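3.2 Surface condition of softwood furniture in shared rooms

The second part of our study deals with tables, because the table is the piece of furniture which the residents touch most often, and which the housing companies replace most often. In the interviews for Section 3.1, the staff of the Tornness housing estate told us that a table is normally judged "finished" when its top looks bad. The legs and the joints are seldom checked at all. We wanted to know if this habit is reasonable, and what it costs.

The material comes from two estates, Tornness and Skolus. Both bought their tables from the same supplier, Cemwood, but they treat them in different ways. In Tornness the tops are cleaned with water and a mild soap, and once a year they receive a thin coat of hard wax oil. In Skolus the tops were varnished at the factory and later received no treatment, apart from daily cleaning with a common kitchen spray. In total we examined 54 tables, all of them in common kitchens and reading rooms. Tables in private apartments were left out, as we could not get comparable information about their use.

For each table we recorded the year of purchase, the kind of room, the distance to the nearest radiator, and the condition of the top on the Fülöp scale. This scale was made for floors and has five grades, from "as new" to "must be replaced". We changed the wording of the two middle grades, so that they speak of rings from cups and of knife marks – a floor has very few of these. The grade was always given by two persons separately. Where they did not agree, they looked at the table again together and the lower grade was kept if they still could not decide.

A difficulty appeared early in the work. Several features of natural wood were marked as damage by persons who had no training. Knots were the most common case, and after them came the darker lines of the grain. In pine and similar woods the late part of each yearly ring is darker and harder than the early part, and on a board sawn near the outside of the log these rings come out as long lines which are not quite straight. Around a knot the lines bend, and some people read this as a stain or as swelling. For this reason we put a short page on natural features into the instructions, and all tables graded before that time were graded again. 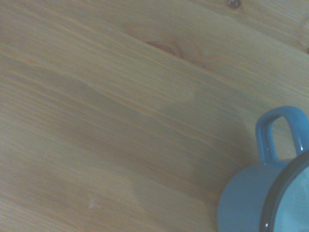 Page last changed: Tuesday, June 20, 2023

Figure 4. Pale softwood tabletop with a knot and uneven spacing of the grain lines. Neither feature is counted as damage in the grading.

After the second grading, the difference between the two estates became smaller but did not disappear. The oiled tops in Tornness had more light scratches, while the varnished tops in Skolus had fewer scratches but more places where the coating had come off completely. On an oiled top a scratch can be sanded and oiled locally in the same afternoon. On a varnished top the whole surface must normally be sanded, and in practice this is not done; the table is stored in the basement and a new one is ordered.

The distance to the radiator had a weaker effect than we expected. Open joints between the boards were found mostly on tables standing close to a heat source, but there were also exceptions, and our numbers are too small for a firm statement. We also cannot exclude that residents move the tables in winter. The staff in Skolus believed that they do, the staff in Tornness believed that they do not.

As to the costs, the Skolus office gave us its orders for one year, with a sum of around 2000 euros for new tables. The material for oiling in Tornness is cheaper than this, but the working hours are not written down separately there, and so we do not present a direct comparison. This question is taken up again in Section 4, together with the chairs.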